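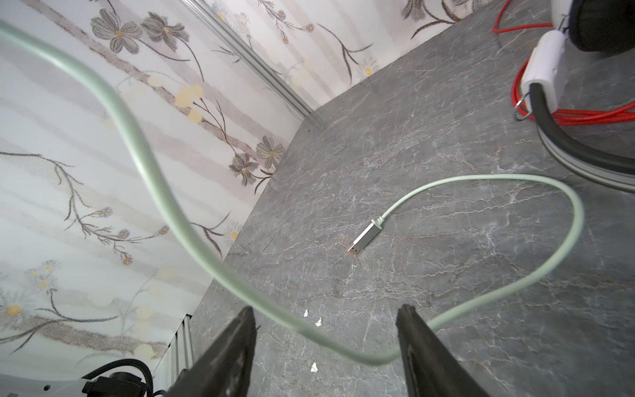 4.2 Spare cables in the home

How long do households keep a charging cable after the device it came with is gone? The median in our survey was 90 months, longer than for any other small accessory. Figure 2 shows a cable with a small connector, the type most often reported.

The survey went to 2,305 households in Vergara and Loreo in April, and 1,430 returned a complete form. Cables in daily use were left out of the count, as were cables sold with a lamp or fan. Response was lower in Loreo, mainly in rental buildings.

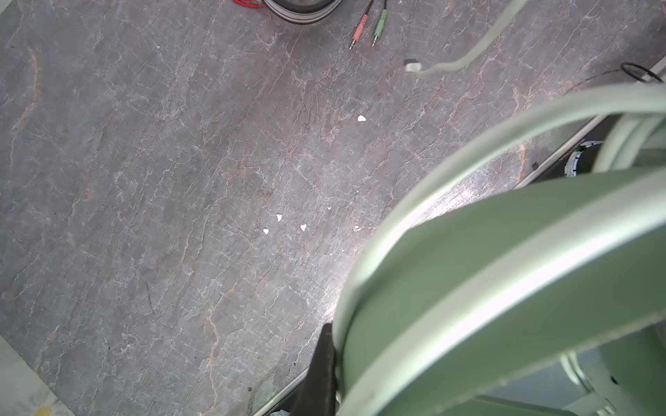 Does a nearby drop-off point change what people keep? Distance had a weak effect, and it disappeared once we controlled for the size of the home. Kandenell, the collection program in both towns, accepts cables at no charge, but few respondents knew of it.

Figure 2. Cable with a small connector, and the tabletop.

Storage place mattered more. Homes with a single drawer for spare parts kept fewer cables than homes with 2 or more.

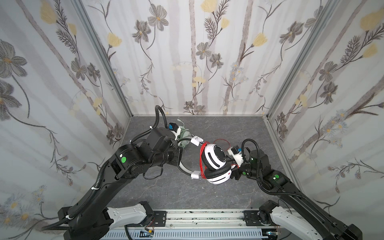

One respondent in Vergara wrote that she had never thrown out a cable that still worked and saw no reason to start. Similar remarks came up often in the open comments, and we coded them as "keeps in case of need."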